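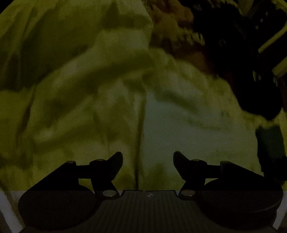 Getting the living room ready for a season premiere

I have been hosting watch nights for sci-fi shows since I had one couch and a TV with a dent in the corner, and by now I've got my habits. The new season of my favorite space show starts in May, so I've been tidying up my notes for the friends who keep asking. Take what you like!

Sort out the glare first

Half our episodes are set on dark ships or in tunnels, and if there's a lamp behind the couch you'll spend the whole hour looking at your own reflection. Sit in every seat with the TV off and look at the screen. Whatever lamp you can see in it, move it or switch it off. I leave one small light on behind the TV, pointed at the wall, and another in the hallway for people going to the bathroom.

If your curtains leak evening sun, clip them together in the middle with two clothespins. I did this for years before I bought proper lined ones and I still do it at the sides.

Turn off the motion smoothing

Please, please do this. It's in the picture settings and every maker has a different name for it. With it on, a big expensive alien planet looks like a soap opera filmed in somebody's garage. While you're in there, try the movie setting too. It looks too yellow for the first ten minutes and then you stop noticing.

Hearing what the villain says

Villains whisper. It's a law of television. My soundbar is a Culel, nothing fancy, and it has a speech button that I leave on for anything with a mumbling time traveler in it. If yours doesn't have one, turn the bass down a couple of notches before you turn the volume up. I put subtitles on for the whole group now. There was grumbling for one episode and then somebody caught the name of a planet they'd been getting wrong for three seasons, and the grumbling stopped.

Pull the soundbar forward to the front edge of the shelf, by the way. Mine was pushed back behind a row of DVD cases and it sounded like it was talking into a pillow.

Seats for more people than you have seats

Floor cushions go in front, dining chairs go in back, and tall people get the dining chairs only if they're on the ends. I wash the cushion covers the day before and put them back on while they're a tiny bit damp at the seams — they slide on so much easier — then leave them standing up by a window until they're dry all the way through.

Blankets go in one big pile where everybody can reach. People get cold sitting still and they never ask.

Popcorn on the stove

I make mine in a heavy pot with a lid. Three tablespoons of oil, three test kernels, medium heat. When the test kernels pop, take the pot off the heat, pour in half a cup of kernels, put the lid on and count to thirty. Then back on the heat it goes, lid open just a crack so the steam gets out. Once the pops slow down to a couple of seconds apart, tip it all into a bowl. Salt it right away, and use the finest salt you have (I whizz ordinary salt in the coffee grinder, after wiping the grinder out very well, after one memorable coffee-flavored batch).

My neighbor Veronika Baumgartner brings little cheese twists made with store-bought puff pastry. She bakes them at 400 degrees until they're deep gold and says most people take them out too pale. I've tried it both ways and she's right, the pale ones go limp before the opening credits.

Keep drinks off the floor

I used to lose a glass every week. Now I have two Banby tray tables, the folding kind, and a flat wooden crate between the cushions. Anything with a stem stays in the kitchen. If something does get spilled on the rug, blot with a dry cloth first, then a damp one, and keep working from the outside in. Don't rub, however badly you want to.

The half hour before

Run the streaming app and let it do its updates. Mine always wants one at the worst possible moment. Check the remote batteries. Play a minute of last season's finale to see that the sound is coming out of the right thing. Then put phones in the bread basket, if your crowd will stand for it — mine will, as long as I put mine in first.

And start the recap at 7:30 if the show is at 8, because somebody will want to know who the lady with the silver hair was, and it takes longer to explain than you'd think.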